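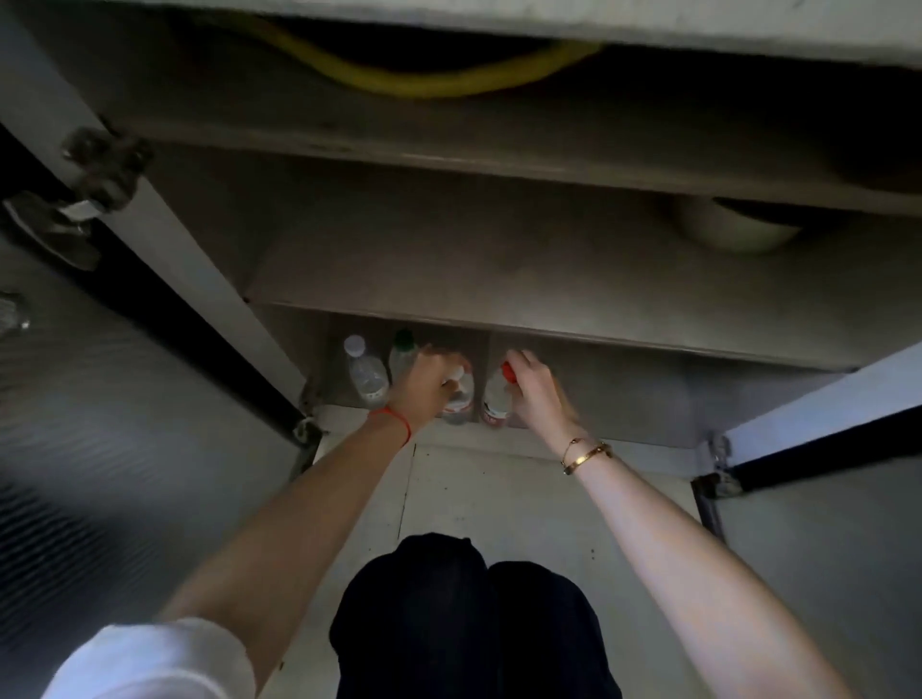
Reaching for the bottles at the back of the cabinet under the sink.

Wustum is the kind of fish farm that gives tours in October, once the summer visitors are gone and the hatchery has time for people who ask questions. Stenent, the company that owns it, raises trout in tanks indoors and says it reuses nearly all of its water. I have heard that from five farms now and have yet to see a meter reading at any of them.

The tour started at 9:30 in the break room with coffee and a slide show. Karthik Chowdhury, the site manager, was a good speaker and didn't dodge much. He gave us 2,000 fish per tank as the normal load for the grow-out hall. I asked what that meant in pounds per gallon, the number that tells you how crowded the fish are, and he said it depends on the week. Fair enough, but a range would have been nice.

We put on boot covers and walked through a disinfectant mat into the hatchery. It smelled clean. The fry looked lively and came up fast when the feed went in, though any fry will do that if the morning feeding has been held back for a tour, and ours had been.

The grow-out hall is bigger and a lot louder. There are 29 tanks, and 7 of them had covers on and no water running. Chowdhury called it a rest period between batches. A man in our group who farms catfish asked how long they had been resting and was told "a while." The fish in the running tanks had decent fins, some wear on the tails, nothing I would write home about either way.

What Stenent really wanted us to see was Daza, the filter system it hopes to sell to smaller farms. Facundo Quiroga ran the demonstration. Dirty water goes into a drum screen, then through a tower of plastic media where bacteria break down the ammonia, and comes out looking clear. Clear water can still be full of nitrate. Quiroga agreed, and said the nitrate is handled by swapping out a share of the water each day. He put the daily swap at 945 gallons for the demo loop. That is a real number and I thank him for it, but the demo loop is small, and he didn't have the figure for the hall.

Where does the swapped water go? To a settling pond behind the building, then to a ditch under a state permit. The pond wasn't on the tour. I walked to the fence at lunch and saw a green pond, which told me very little.

The feed talk was the weakest part. Pono is their house blend, with part of the fish meal replaced by insect meal. The handout says "sustainably sourced" four times and doesn't name a supplier. It also skips the price.

Lunch was smoked trout on rye and it was very good.

Would I buy their fish? Probably, at the right price. I wouldn't put money down on a Daza unit until somebody outside the company has run one through a full winter and published the power bills. Chowdhury promised to email me the water figures for the hall. I'll add them if they come.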